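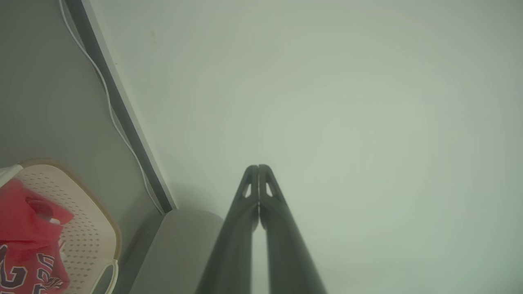 TIRKURSIDE, April

Progress report to the Seltesus Small Food Makers Fund, second period
Project: Flumo savory caramels, from kitchen recipe to wholesale

Where we are

At the time of our last report we had one caramel we could make twice in a row and five we could make once. The count is now three we can make on demand: smoked salt and rye, brown butter with black vinegar, and sour cherry with bay leaf. The blue cheese one has been withdrawn. We still believe in it, but the people who had to share a refrigerator with it asked us to believe in it somewhere else.

Your grant was for moving the caramels from a stovetop pot to a batch size a wholesaler would bother to return a call about. In the application we called this "scaling up," which made it sound like multiplication. A caramel that behaves itself in a small pot turns out grainy in a large kettle, then scorched, then grainy again with scorched bits, which one taster kindly described as "textural." We threw out eleven full batches before the first one we would sell. The lesson seems to be that a bigger kettle holds its heat long after you turn the burner off, so the sugar has to come off early, at a point where every instinct says it is not done. Our instincts have been asked to wait outside.

Production

We now cook in batches of 700 pieces. The rye and the brown butter are steady at that size. The cherry sets softer than we want on damp days, and Tirkurside has a generous supply of those. We have cut the cherry puree and added a longer rest on the slab before cutting, which helps, though it also means the slab is taken for most of an afternoon and the other two flavors have to be cooked around it.

Wrapping is still the slow part. A caramel takes a twist at each end and a little patience in the middle, and the patience runs out first. We looked at a used wrapping machine in February. It was built for a longer, thinner candy and would have needed new parts throughout, at a price that made hand wrapping feel like a hobby again. We have instead changed to a precut waxed paper, slightly stiffer than the old one, and moved wrapping to the morning, when people's fingers are more cooperative. The budget line for equipment is therefore underspent and the line for wages is not.

The Mujić order

Mujić, the grocer with two stores on the harbor side, took a trial case of each flavor in March. The rye sold out first, and the brown butter followed. The cherry sold slowly until the store moved it away from the cough drops, and then it sold fine. They have reordered all three and would like a mixed bag for the summer, which we had not planned for and have naturally said yes to.

They also asked for a shorter name on the label. "Brown Butter Caramel with Aged Black Vinegar and a Little Sea Salt" does take up most of the front, and the weight statement had been squeezed into a corner where only the very committed would find it. New labels are with the printer. The old ones will make excellent scrap paper for the next two reports.

Tastings

We gave out comment cards at the spring market and got 172 back. Most were kind. A good number said the rye caramel tasted like toast, some as praise and some as a complaint, and we have decided to put the word "toasty" on the bag and let people sort themselves out. Several people asked for plain vanilla. We have read their cards carefully and put them in a drawer.

The cards did change one thing. Enough people found the vinegar sharp at the start that we now stir it in earlier, so that more of it cooks off. The finished caramel is rounder and a bit less proud of itself.

Behind schedule

Shelf life testing is late. The first set of samples was stored properly, labeled properly, and then eaten by someone who took the label as an invitation. A second set went into storage this month, with a lock. We will not have a full result before the end of the grant period, and would like to ask whether an interim result would be acceptable, with the rest to follow when the candy has finished getting old.

The website is up but does not yet take orders. It does take compliments, through a contact form, and one request for a wedding.

Next period

Deliver the reorder and the first mixed bags to Mujić – ingredients for both are already bought. Settle the cherry recipe before the really humid weather. Finish the allergen sheet in the format your office prefers, now that we have found the format. Approach a second store, preferably one with a long counter and no cough drops.

We would also like to move the unspent equipment money to wages and packaging. The request form is attached, with the figures. We are aware that this is the second such form, and that the first was also about wrapping.

Submitted by Flumo, Tirkurside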